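Stenwood Stacking Bins, small size, slate blue and yellow

Reviewed 6/26/20

I bought two of these bins in May from the Duangkaew shop in Flirkbridge, one in the slate blue and one in the yellow. My daughter has many of the large toy bricks for small children, and we were keeping all of them in a fabric bag. Every evening the bag was emptied on the carpet to find one piece. I wanted something open, low and easy to wash, and I did not want to spend much. They were $13 each, and I paid the full price.

## Size and shape

The bin is smaller than I expected from the catalogue. It is a rectangle with rounded corners, and inside the wall goes down in a step to a lower floor, which is a little smaller than the opening. Because of this step you lose some space. If you have a set of 2000 small bricks, please look for a different product. For the chunky bricks it is enough for one colour, or maybe for two colours if your child does not have so many.

On the other side, I like the rounded corners very much. In our old square box from Trastach there was always a crumb or a bit of dried modelling dough in the corner, and I had to clean it with a toothpick. With the Stenwood bin I use a damp cloth and it is finished.
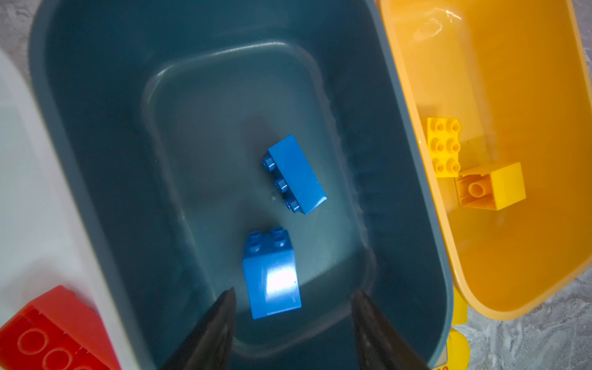
*Two blue bricks in the slate bin, with the yellow bin beside it.*

## The colours

We use them for sorting. Blue bricks go in the blue bin, yellow bricks go in the yellow bin, and the rest still lives in the bag until I buy more. My daughter understood this rule on the first day, and she corrects me when I make a mistake.

I must say one thing about the slate colour. It is quite dark, and a blue brick does not stand out in it as well as I was hoping. In the evening, with only the floor lamp on, she sometimes thinks the bin is empty and goes looking under the couch. The yellow one is much brighter inside, and you find things at once. If I could choose again, I would maybe take the yellow for the blue bricks and forget about matching.

## Daily use

The rim is smooth to the hand and has no sharp line from the mould. A child of 4 can carry one bin with some bricks in it by holding the rim on both sides. There is no proper handle, and for my own hands I miss it, mostly when I take both bins at the same time.

The plastic shows light scratches already. I do not mind this for a toy bin, but in a living room shelf you might. The noise is also something to know before you buy: when the bricks are thrown in from standing height it is loud, and our neighbour downstairs has been very patient. I have cut a piece of felt for the floor of the yellow bin but I did not put it in yet.

The label says that the bins can be stacked. Empty, they go one into the other without trouble. When the lower one is full, the top one sits crooked on the bricks, so I keep them side by side.

## Would I buy again

Yes, and I plan to get a red and a green when the shop has them in. I would ask the maker for a lid and a lighter version of the slate. Four stars from me.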